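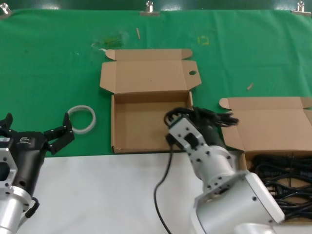

So the great move is over, and I have been meaning to write about the part that took the longest, which was the paper. Years and years of paper. Furniture is easy by comparison. You pick up a chair, you put it in the truck, and it's a chair at the other end too. Paper makes you stop and read it.

I started in May, thinking I'd give it a weekend (ha!). The old apartment had a hall closet with a shelf I couldn't reach without a step stool, and everything I didn't want to deal with had gone up there since I moved in. Bank letters. Warranty cards for things I no longer own. A whole folder from when I was doing the bookkeeping at Leinonen, with my handwriting looking so much neater than it does now. I found the lease for my very first place, signed in 2000, and I sat on the floor reading the rules about bicycles in the stairwell like it was a novel.

My method, if you can call it that, was to make a keep pile and a shred pile, and then of course a third pile showed up by itself, for things I couldn't decide on. Letters, mostly. My aunt used to write to me from Durnska every couple of months, long newsy letters about the weather and the neighbors' plum trees and who had painted their fence a silly color. I couldn't throw out a single one. I ended up sorting them by year and reading the whole lot over 2 evenings with a pot of tea, and I regret nothing!

The postcards were harder. There were so many from people I can barely place, all wishing I was there. I kept the ones with a good picture on the front and let the rest go. One from Dalance has a donkey in a straw hat on it and is now on my fridge — it makes me happy every time I go for the milk.
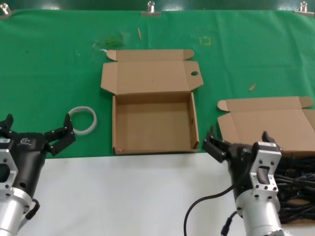 Open box, lid folded back.

For the things I was keeping I went back and forth on binders or boxes. I've had binders all my life and I've never once closed the rings without something tearing. So boxes it is, flat ones that stack, with a label on the short side where I can read it from the hallway. I wrote the labels in pencil first, which felt fussy at the time, but I've already changed 5 of them.

The shredder deserves a mention too. It's a Zilon, bought secondhand, and it sounds like a lawn mower eating gravel. It needs a rest after every few pages, and so did I. I got into a rhythm of feeding it, waiting, reading a bit of whatever was next, and then feeling bad about feeding it that. The downstairs neighbor was very nice about the noise and got a coffee cake out of it.

Now I'm in the new place, the letters are on the shelf by the window, and the tax stuff is in the bottom drawer where I can forget about it until spring. The undecided pile came along with me, by the way. It's under the bed. I'll get to it once I've found the curtain rods.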